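Laler completes first round of gripper comparison trials

22nd May

Laler has completed the first round of a comparison of grippers for the handling of fresh produce. The work was carried out at the company's Dritlow site and forms part of the Raju programme, under which Laler is selecting standard equipment for its packing and sorting customers.

Two grippers were tested on the same arm and with the same controller. The first is the parallel two-finger model already in use at Dritlow. The second is the Haltetti, a newer unit with a softer finger pad and a separate force setting for closing and holding. Each was required to pick up a single item from a flat table, hold it for 15 seconds and set it down at a marked point. Bananas, pears and small aubergines were used, and items were replaced after every session so that earlier handling would not affect the results.

A total of 1,919 picks were recorded in the first round. Of these, 351 were made at the lowest force setting, where differences between the two units were greatest. The Haltetti dropped fewer items at that setting but took longer to close, and its pads had to be cleaned more often. At higher settings the two performed at a similar level, although marking of the skin was more frequent with the existing model.

Natália Štěpánek, who leads the trials, said that curved items had proved the most demanding. "A banana lying on its side offers the fingers very little at the ends and rather more in the middle, and the approach angle matters a great deal," she said. "We changed the angle twice in April before we were content to begin recording." 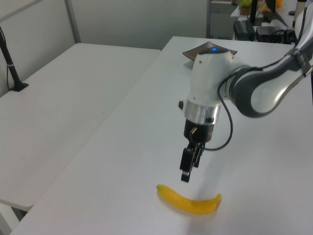

The second round will use the same items and the same table height, with the order of the grippers reversed. It will also include a comparison of two controllers, one of which allows the closing speed to be altered during a pick. Up to 128 picks will be made in each session.

Lakshmi Varghese, head of customer equipment, said that no decision on purchasing would be taken until both rounds had been reviewed. Customers who wish to have their own produce included in the trials should write to the Raju programme office at Dritlow, stating the type and usual size of the items and how they are packed at present.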